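[gikov-dev] Re: Druvier route: installer stops at disc 2
From: Natnael Gudeta
To: gikov-dev list

Yaowalak Phuthong wrote:
> The Druvier route patch installs from disc 1 without trouble. When
> it asks for disc 2 I mount the second image and press Retry, and the
> same prompt comes back. Gikov build 19, Japanese locale set, both
> images mounted at once on separate virtual drives. The log ends
> with "volume label mismatch". Is the label check needed at all?
> The Wannasri route went in last June with the same two images.

The check is needed, but it is done badly. Build 19 reads the label from the drive the installer was started from and never looks at any other letter. With both images mounted on separate drives, it keeps reading disc 1. 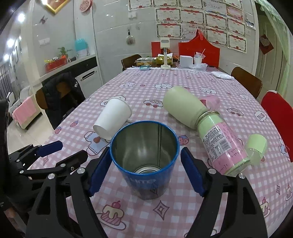

Message length: 2 min read

The Wannasri patch was unaffected as all of its scripts are on disc 1. Druvier also needs the voice archive, and that sits on disc 2 only.

Until the fix is in, unmount disc 1 when the prompt appears and mount disc 2 on the same drive letter. Wait for the label to show in the file manager, then press Retry. Leave the second virtual drive empty. Do not copy the contents of both discs into one folder, as six of the file names clash and the installer will take whichever it finds first.

After installing, open the script viewer and check that the Druvier entry lists 673 scenes. A lower figure means the voice archive was skipped and the route will stop at the Prokby station scene. Existing saves are safe to keep, although a save made inside that scene has to be loaded from the previous choice.
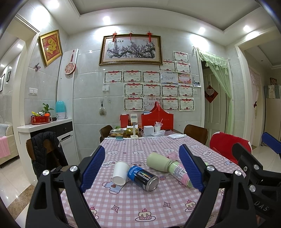 Proposed change for the next build

1. Scan all mounted drives for the label and use the first match.
2. Print the expected label and the one found, both in the log and in the prompt.
3. Add a Browse button for people who keep the files unpacked.

Items 1 and 2 are in my branch. Item 3 touches the dialogue layout, and the translated strings would need another pass. Yaowalak, could you send the full log with the drive letters left in? I would like to test against your set-up before merging.

Natnael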